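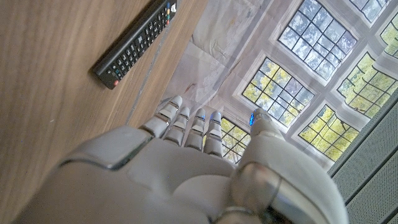

長期滞在の宿「オラクザイ(Orakzai)」で客室の仕事をするようになって、もうずいぶんになります。全部で15室の小さな宿で、古い建物をそのまま使っているものですから、部屋ごとに間取りも家具も違っていて、まあ手のかかること。その客室に去年の8月から、Tandusの片付け支援ロボット「Reraten」が入りました。導入するときにはいろいろな方のレビューを読みあさったのですが、工場や倉庫で使っている方のお話が多くて、うちのような宿の参考になるものがなかなか見つからず、それなら使っている者が書いておこうと思った次第です。長くなりますので、お茶でも淹れてからどうぞ。Reratenの相手は、たとえば窓ぎわの木のテーブルに斜めに置かれたテレビのリモコン、あの赤い丸ボタンのついた黒いリモコンのような、ごくありふれた小物です。これを所定の場所に戻す、それだけといえばそれだけの仕事なのですが、一日に何度もやっていると腰にくるんですよ、これが。

まず見た目から。手は白とグレーで、甲のところが丸みのある樹脂のカバーになっています。指は節に分かれていて、指先に青い明かりがともります。最初に箱から出てきたときは正直ちょっと身構えました。人の手に近い形のものが机の上でそろそろと動くわけですから、慣れるまでは何となく目をそらしたくなるんです。でも一週間もすると、青い光が見えれば「あ、今あっちの部屋にいるな」とわかるようになって、今では廊下からちらっと見えると安心するくらい。人間、慣れるものですね。

任せているのは、リモコン、メモ帳、空調の操作器、未使用のカップ、この手のものの定位置への戻しと、テーブルの上に残っているものの確認です。ベッドメイクと水まわりは今までどおり私たちがやります。一室にかかる時間は10分。人がやればもっと早いです。ここは導入前に期待していたのと違ったところで、同僚のNaveed Awanさんなどは初日、横に立って見ているうちにしびれを切らして自分で全部片付けてしまいました(気持ちはよくわかります)。ただ、その10分のあいだに私たちは浴室に取りかかれるわけで、見張るのをやめて背中を向けられるようになってから、急に楽になりました。

得意なのは、形の決まった、ほどほどに厚みのあるものです。リモコンはとても上手。ボタンを押さないように側面からそっと挟んで持ち上げます。苦手なのは薄い紙と、テーブルの縁ぎりぎりに置かれたもの。縁のものは落とすのを警戒するのか、手を出しかけて止まり、画面に「確認してください」と出します。うちのテーブルは縁が少し丸くなっているので、そのせいもあるのかもしれません。サポートに聞いたら、家具の登録をやり直してみてくださいとのことで、やり直したら呼び出しがかなり減りました。これから入れる方は、最初の家具登録だけは面倒がらずに丁寧になさってください。私は面倒がって二度手間になりました。

それから窓の光。うちは鉛の桟が入った格子の窓が自慢で、晴れた日はそれはきれいなんですけれど、Reratenにとってはまぶしいようです。逆光になるテーブルだと、黒いものの見分けに時間がかかります。薄いカーテンを引いておけばだいぶましになるので、今は部屋に入ったらまずカーテン、が合言葉になりました。お客様のお留守に窓を開けて風を通すのが私は好きだったのですが、カーテンが揺れるとまた迷うらしく、風通しはReratenの仕事が終わってからに順番を変えました。こういう、機械の都合に人が合わせるところは、やはり少しあります。

働く側が何より知りたいのは、人が減らされたかどうかだと思います。うちでは減っていません。ただし、仕事の中身は変わりました。以前は午前中に全員で客室をまわっていたのが、今は一人がReratenの係になり、残りが水まわりとリネンをやります。係の人は部屋から部屋へ移すときに台車の車輪の固定を確かめ、止まった記録を見て、直せるものは直す。この係を若い人だけに任せるか、みんなで順番にやるかでひと悶着ありまして、支配人のShamim Pirzadaさんは最初、覚えの早い人に固定するつもりだったようです。私は反対しました。腰の悪い人ほど、座って画面を見る日があったほうがいいに決まっていますから。結局、交代制になりました。手引きの字が小さいのには閉口しましたが、Shamimさんが大きな字で書き写して壁に貼ってくれたので、今は年長組もちゃんと使えています。

気がかりもあります。記録が全部残ることです。何時にどの部屋で止まって、誰が呼ばれて、何分で来たか。導入から6か月で動作の記録は1,275件になっていて、眺めているぶんには面白いのですが、来るのが遅かった人を責める材料にもなりかねません。実際、一度だけ朝の打ち合わせでその話が出て、場がしんとしました。そのあとで、人の名前が入った画面は評価には使わないと決めて、紙にして休憩室に置いてあります。Tandusさんには、名前を出さない表示を選べるようにしていただけたらと、アンケートにも書きました。返事はまだです。

もうひとつ、お客様のこと。長くいらっしゃる方だと、リモコンは枕元、メモ帳は窓辺、というふうに自分の置き場所ができてきます。Reratenは登録した場所に戻してしまうので、ある常連の奥様に「毎日リモコンを探すのよ」と笑いながら言われて、冷や汗が出ました。部屋ごとに「動かさない」の設定ができるのですが、これが深いところに隠れていて、見つけるまでに何日もかかりました。設定の画面の三つめの階層、「例外」の中です。お困りの方がいらしたらそこを見てください。以前なら、私たちが部屋の様子を見て何となく察していたことなので、こういう引き継ぎは人がちゃんとやらなくてはと思い直しました。

比較の話も少し。うちでは先にZallicoの機種も試しています。あちらは動きが速く、音も静かでした。ただ、つまむ部分が二枚の板のような形で、丸いカップがどうもうまくいかず、うちの食器には合いませんでした。箱や本が中心の職場なら、Zallicoのほうが合うのではないでしょうか。Reratenは動くたびに小さくウィーンと鳴ります。昼間の客室なら気になりませんが、お昼寝中のお隣には遠慮したくなる程度の音です。

手入れは、指の節のあいだに綿ぼこりがたまるので、柔らかい刷毛で払ってやります。これは毎日。Naveedさんが化粧用の刷毛を買ってきてくれて、それがいちばん具合がよろしいです。関節のところに洗剤をかけるのは厳禁だそうですから、拭くときは固くしぼった布で。

評価は星四つにします。星ひとつ引いたのは、例外設定の場所と、名前の出る記録のぶんです。夕方に腰をさすりながら帰ることがめっきり減ったので、私個人としてはもう手放したくありません。春から二台目を入れる話も出ていて、そうなったら置き場所をどうするか、リネン室の棚を片付けるところから始めないといけません。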